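Spacer disc

A spacer disc is a flat ring with a hole through the middle, made to hold two things a set distance apart. People also call them spacers, shims (if they're thin), standoff rings, or in my house just "the donuts." I've been collecting and using them for years, so this entry is going to be a bit lopsided toward the stuff I care about - sorry to anyone who came for bearings, that's a separate page and a better one.

Name and terms

The word "spacer" covers a lot. A washer is a cousin, and plenty of people will tell you a spacer is just a fat washer, which I used to say too until Andor Gulyás set me straight on the old Gruvum boards. His rule is that a washer is there to spread the load under a bolt head, and a spacer is there to take up room. You can use one as the other in a pinch (I have, lots of times!) but you pick them out by different numbers. For a washer you look at the bolt. For a spacer you look at the thickness first and everything else second.

The hole in the middle is the bore. The outside edge is the rim. The flat part between them is the face, and if there are extra holes in the face they're usually just called face holes, or the pattern.

Shape and hole patterns

The plainest kind has a bore and nothing else. After that it gets fun. Face holes can be evenly spaced like the numbers on a clock, or bunched in twos, or laid out in some way that only makes sense once you see the part it mates with. The Takács list, which is the one most of us go by, has 46 patterns in it, and I've only ever handled a small share of them.

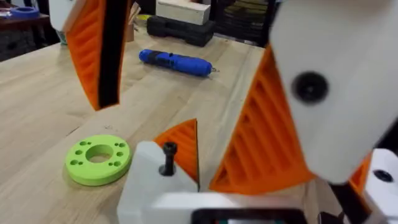

Paired patterns are my favorite, and they're the ones I get asked about most. The idea is that each pair gives you two places to fasten at one spot on the ring, so a small bracket can sit there without swinging around the way it would on a single screw. The lime-green one lying on the wood has eight face holes set in pairs between the bore and the rim, and with a bore that big you still have space in the middle to run a shaft or a bundle of wire, depending on what you're building. Pairs can follow the curve of the ring or point in and out like spokes, and sellers mix these two up constantly, so ask for a drawing before you order.

Materials

Metal is the old standard and still what you want anywhere near heat. Nylon is quiet and cheap. Acrylic looks great and cracks if you lean on it. Printed plastic has taken over the hobby side almost completely, and I'm part of the problem there, because it's so easy to run off one more in whatever color is loaded. Color doesn't mean anything official, by the way. Zedunine sold a set where each thickness had its own color and a lot of folks learned it by heart, but no other set I own matches it, so don't trust your eyes on this - measure.

Measuring

Calipers, always. Check the thickness at 4 points near the rim, turning the disc a quarter each time. If the readings don't agree, the disc is dished or one face is rough, and it'll rock when you tighten down on it. For a quick look, lay it on a flat tabletop and press one side of the rim with your finger. If the other side lifts, sand it or toss it.

For the pattern, measure between the centers of the two holes in one pair, then from the center of the bore out to the pair. Those two numbers plus the thickness will get you most of the way through the Gamomen catalog, which had 859 entries the last time I went through it and is sorted by outside diameter for reasons I've never understood.

Storage

Szabolcs Fülöp keeps his on dowels by thickness, 92 discs on one long rack, and it looks fantastic. I tried that and gave up, since the one I wanted was forever on the bottom. Mine live in shallow drawers now, one layer deep, with the thickness written on masking tape along the front.

See also: washer, shim, standoff, flange, bolt circle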